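How to Take Your Blood Pressure at Home and Get a Number You Can Trust

I love home blood pressure checks. A cuff costs less than a pair of decent sneakers, the whole thing takes a few minutes, and you end up with far more readings than any clinic visit could give you! Small mistakes can push the numbers up, though, so it pays to learn the routine once and stick with it.

Before you start

Skip coffee, cigarettes and exercise for 30 minutes. Use the bathroom first (a full bladder really can raise your reading). Then sit in a chair with your back supported, both feet flat on the floor and your legs uncrossed, and stay there quietly for five minutes. No phone, no TV news, no arguing with the kids about homework.

Check the cuff size too. Measure around your bare upper arm, halfway between shoulder and elbow, and compare that with the range printed on the cuff. Too small a cuff reads high, and it's one of the most common problems I see at our Vekville drop-in.
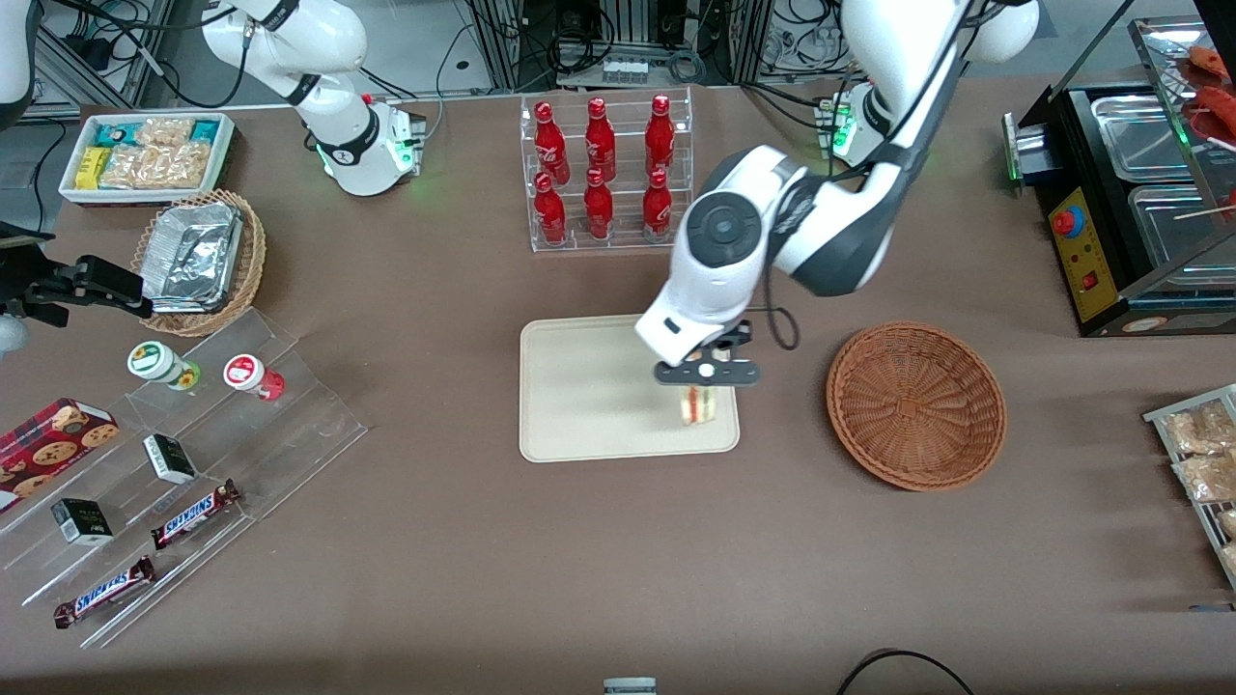
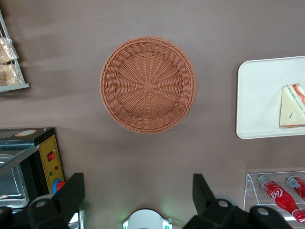 Elango Varma
Health educator, Harkdale Wellness Desk

Taking the reading

1. Put the cuff on bare skin, with the bottom edge just above the bend of your elbow. Rolled-up sleeves that squeeze your arm don't count as bare!

2. Rest your arm on a table so the cuff sits level with your heart. A folded towel under the forearm helps if the table is low.

3. Press start, keep still and don't talk.

4. Write down both numbers, plus the time.

5. Wait one minute and do it again. Record both readings, even if you like the second one better.

Do this morning and evening for a week, morning readings before any blood pressure medicine, and take the whole list to your next appointment. Doctors love a list. Paper is fine, and so is the memory on your monitor.

When to call

One odd reading after a bad night is usually nothing to lose sleep over. If you see 180/120 or higher, rest a minute and repeat it. Still that high and you feel fine? Call your doctor right away. If you also have chest pain, trouble breathing, weakness, a severe headache, or changes in vision or speech, call 911.

Next month: choosing a monitor, and how to check yours against the one at the clinic.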